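Mulineck Cloth Faults

README, second release (August)

What's in the set

3,627 short recordings of a two-armed robot handling clothes and other cloth on a tabletop, all of them from runs that went wrong. We kept the failures from the Jamico trials because we learned so much from them, and we'd love other people to get stuck into them too!

Every run is labelled with one of six fault types: missed pinch, double pinch (two layers picked up when one was wanted), slip, snag, arm stop and cable fault. Double pinch is the one we find most interesting, and thin white fabric is brilliant at causing it.

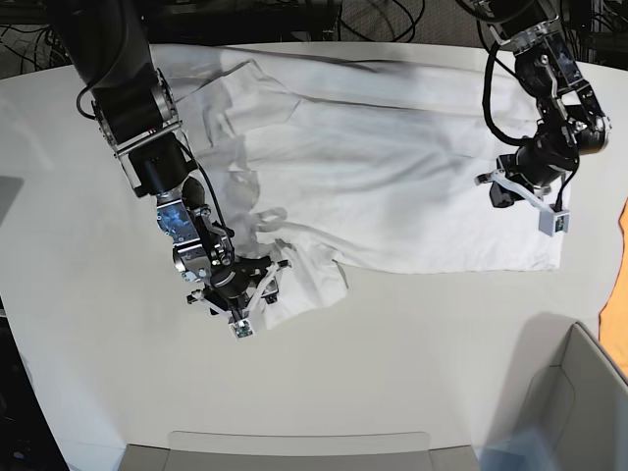 The cable fault label needs a bit of care. In the first release, nine runs were marked as slips when the wrist camera had dropped out and the arm was working from an old picture. Antwi spotted the pattern in the logs and we've relabelled all nine. If you trained on the first release, please fetch the new label file.

Known problems

Six runs have no gripper force readings. They're listed in missing_force.txt.

Arm stop covers both the emergency button and the software limit. We hope to split these next time.

Loading

Use the Prurnano reader, or open the folders directly. Each run has its own notes file, and some of the notes are very long (sorry, we got carried away with the snags).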